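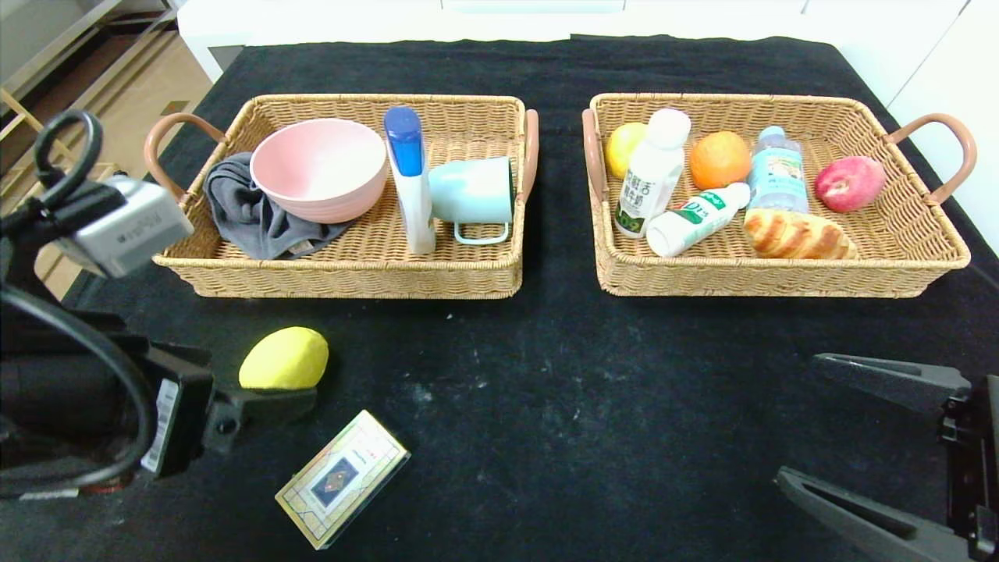
Part 4: Sorting into the two trays

Last updated: November

Okay, so you've got your pair of wicker trays out of the wrapping and you've put a dark cloth down on the table (see Part 3 if you skipped it, I know some of you did). Now for the part I really love, which is deciding what goes where! My rule is dead simple: one tray for things you eat and drink, one tray for things you wash, wipe or drink out of. I put the food tray on the right because I'm right-handed and I snack a lot. Swap them if you like.

Setting up the household tray

1. Stand the tray with its handles at the left and right ends. Give each handle a gentle tug before you load anything. Mine have held up beautifully, but a friend of mine, Régis Deschamps, had one come loose with a full tray over a tile floor, and he still brings it up.

2. Cloth goes in first, down at one end. I used to fold mine into a perfect square and then gave up, so now I just scrunch it and tuck it in. A dark gray one hides stains nicely.

3. Set your bowl partly on the cloth, right way up. Plastic is best here (mine's pale pink) as you'll be knocking it around.

4. Spray bottle next, upright or close to it. It can lean on a mug if it has to. Check the cap is tight.

5. Mug last. I lay mine on its side with the handle toward me so I can hook a finger through and lift it straight out.

CAUTION: Cleaning spray never goes in the food tray, even for a minute, even if the bottle is "basically empty." Rinse any bowl or mug that has shared a tray with it before you eat or drink from it.

Setting up the food tray

1. Tall things go in before small things. Milk goes toward the back, then your water bottle over to the right.

2. Fill in with fruit. I usually have a lemon, an orange and an apple, and the apple sits way over at the end where it can't roll into anything.

3. Small bottles can lie down at an angle in front of the milk if they're sealed. If you've opened one, stand it up!

4. Bread goes in at the very end, near the front, with nothing on top of it. I learned this with a really good roll that I flattened under a milk bottle (it was still tasty, just very thin).

NOTE: Milk is only visiting. Once you've finished sorting or serving, put it back in the fridge. I set a timer for 40 minutes and that's my limit.

Things that don't have a spot yet

You'll almost always have a leftover or two on the cloth in front of the trays. For me it's a second lemon and a little patterned box, cream and gold with a dark blue diamond on it. Leave the strays where they are until both trays are loaded, then see where there's room. The lemon is easy, it goes with the food. The box you'll have to make up your own mind about!

Before you carry anything

Lift each tray by both handles, keep it level, and take one at a time. Go slower than you think you need to if there's a tall bottle in there. And shake the black cloth out afterward, it shows every speck of dust and every scuff.

Part 5 covers cleaning the wicker itself. Have a soft brush ready.

200 shares
4 comments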